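**Revisión de la celda de dos brazos, Codport, febrero**

Repaso yo, Kausar Khattak, con mucho cariño y algo de paciencia, después de la parada del brazo derecho.

- [x] Seta de emergencia: corta los dos brazos. Probada 7 veces, qué alivio.
- [ ] Cables morados: forman bucles amplios junto a los brazos. Shahzad, ¿los sujetamos mejor, por favor? 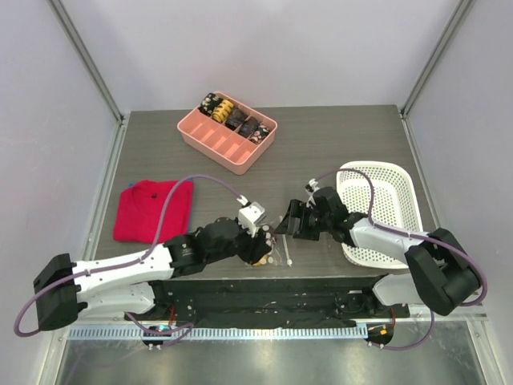
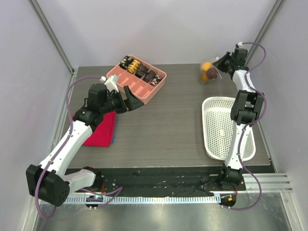
- [ ] Pinza derecha: se bloqueó al cerrar y saltó el aviso de par. Queda limitada al 73 % hasta cambiar el servo.
- [x] Tornillos de las bases: reapretados.

Volvemos a mirarla a los 2000 ciclos.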